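Plevard hand gripper, one month in

I have been using the Plevard hand-held gripper kit since July, and enough people have asked about it in the comments on the linkage post that I should write it up properly. I paid for mine. Gralthorpe, the reseller, shipped it with a spare pad set I hadn't ordered and did not charge for it. Otherwise there is nothing to disclose.

The kit is a pair of hand-held two-finger grippers with a camera mount on each, plus the recording software. You hold one in each hand, do a task, and the software stores video and finger opening for training a policy later. Readers who came over from my arm teardown will know the general pattern. I wanted a pair for household tasks, where hauling an arm around is not practical.

Assembly

The kit comes flat-packed. The manual says 40 minutes for the pair. It took me most of an evening, and nearly all of the overrun went into the linkage. The outer plates are handed, left and right, and the drawing on page 11 shows only one of them. If you get it wrong the fingers still close, but they toe in at the tips and you will pinch the pads at full travel. Check this before you put threadlocker on anything.

Fasteners are a mix of types, so keep two drivers out. I had one joint back off during the first week. It was one I had not torqued by feel the same way as the others, so I count that against myself. A torque figure in the manual would have prevented it. There isn't one.

Mechanism

Both fingers move together and stay parallel through most of the stroke. There is a small amount of play at the open end, which disappears as you close. For picking up cups and boxes this makes no difference. For thin items it matters a little, since you are always working in the last part of the stroke, and that is where the kit is at its best.

Hand force goes through a trigger with a return spring. The stock spring is too stiff for long sessions. Ksawery Makowska and I traded off on the same unit for an afternoon and we both had a sore forearm by the end. Gralthorpe sells a softer spring under the Işık label. I fitted it in the second week and have left it in. The fingers open a bit slower with it. I have not seen that cause a dropped frame of useful motion, but if you are doing fast release tasks you may care.

Pads

The pads are the consumable. They are thin, they grip film and foil well, and they pick up grease. Wiping them with a damp cloth between recordings is enough. Alcohol left mine slightly tacky, so I stopped. I replaced one pair at session 31 when a corner started to lift. The adhesive is a plain double-sided sheet and the swap is quick once the old glue is off.

Software

The recorder is acceptable. It starts when told, writes one folder per session and does not crash on me. Time alignment between the two hands is good enough that I have not needed to correct it. My complaints are these. The default session name is a counter that resets if you move the output folder, so it will happily give you duplicates. The finger calibration has to be repeated each time the unit is powered on, even if nothing has changed. And the export tool drops any clip shorter than 1000 milliseconds without putting it in the log. I lost a batch of short release clips before I found the setting. Serpil Bozkurt at Gralthorpe confirmed it by email and said the logging would be fixed. As of this post it is not.

Thin trash, the task I bought it for

Wrappers are a decent test. They are light, they deform when you touch them, and they cling to the pads. Picking one up off a smooth tabletop means getting a fingertip under an edge or closing on a raised fold. I settled on the fold approach. Bring the fingers down open, close slowly, and lift straight up before moving sideways.

The drop is the harder half. Aim for the middle of the bin and keep the fingers above the rim, as the outer plates are wide and will catch it if you go in at an angle.

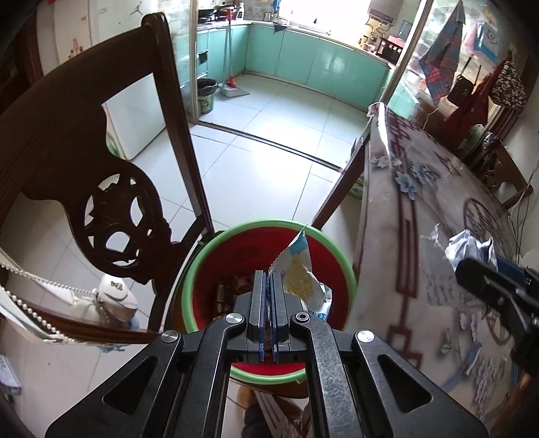 Wrapper beside the fingers, over the bucket. Second unit at the right, by the table.

Kevser Ekinci, who labels my recordings, asked me to hold still for a beat before every release. It makes the grasp and release phases easier to separate. I would recommend it to anyone collecting this kind of task with any hardware.

Compared with the Grosden

I borrowed a Grosden pair from Oğuzhan Çetinkaya for a weekend. It is lighter and the trigger is better out of the box. The fingers are thicker at the tip, and on flat wrappers I missed more first attempts with it. For mugs and bottles I would take the Grosden. For film, paper and anything flat, the Plevard.

Wear

The metal on the inner arms scuffs where it rubs. This is cosmetic so far. I check the joints at the start of each session and have added a drop of light oil once. The cable exit at the grip is the part I trust least. I put heat shrink over it in week one.

Would I buy it again: yes, with the softer spring and one spare pad set in the same order. If you already own the Grosden and don't handle flat items, keep what you have.

Next post is the pad adhesive comparison, once the second roll of tape arrives.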